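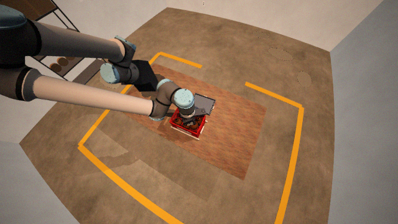 Figure 1. The simulated cell in Nekitz, with the lower arm at the red crate.

4.2 Rehearsing the pick in simulation

Before any code goes near the real arms in the Brisville workshop, we run it in Nekitz, our home-grown simulator, and this stage of the build has been the most fun by a long way. Nekitz started as a weekend script for checking whether two arms on neighbouring mounts would clash, and it has grown into a full copy of the cell, down to the lines on the floor. The layout used for all the runs in this section is the one in Figure 1: the red crate sits at an angle on the wood-textured area, with the flat grey panel just behind it, and the gripper of the lower arm reaches in among the round brown objects. We set the crate askew on purpose. A crate lined up squarely with the arms lets a lazy planner get away with a great deal, and our first planner was very lazy indeed.

The two arms share one job queue, handled by a small program we call Bistik. It hands out one pick at a time and holds the other arm back until the space above the crate is free. The arms can come very close when one link passes beneath the wrist of the other, so Bistik keeps a padded shape around every link and refuses any path where two of these shapes would touch. The padding is 20 mm in the simulator. We tried less, and the runs were quicker, but we did not trust our own mounting measurements well enough to carry those settings over to the workshop.

We ran 190 simulated picks with this layout, moving the objects to new random places inside the crate before each one. Of these, 162 ended with the object held and lifted clear of the rim. We were delighted with this, given that the whole thing runs on a second-hand desktop computer under a bench! The failures were nearly as useful as the successes. In 24 of them the object had come to rest against a crate wall and the gripper could not get a finger down the far side. The remaining four were all timing faults in Bistik, where the second arm was released a moment too early and the padding check stopped both arms.

The wall problem led to a simple change that we recommend to anyone building a similar cell. When the chosen object lies close to a wall, the wrist now turns so that the fingers close along the wall, and the approach starts from the middle of the crate. It took one evening to write. We have not yet repeated the full set of runs with it, so no success rate is given here, but the early tries look very promising.

Round, glossy objects are awkward for a simulator as well as for a gripper. With the friction set too high everything sticks at first touch, and with it too low the objects shoot out sideways like wet soap. We settled on a value by rolling real test pieces down a tilted board in the workshop and adjusting Nekitz until its own rolling tests matched. The method is crude, and we would welcome a better one that does not need costly kit.

Carrying the motions over to the real cell also depends on the Wuyts mounting plates, which we cut ourselves and which are not perfectly flat. Section 4.3 describes how we measured the tilt of each plate and fed the result back into the simulated cell.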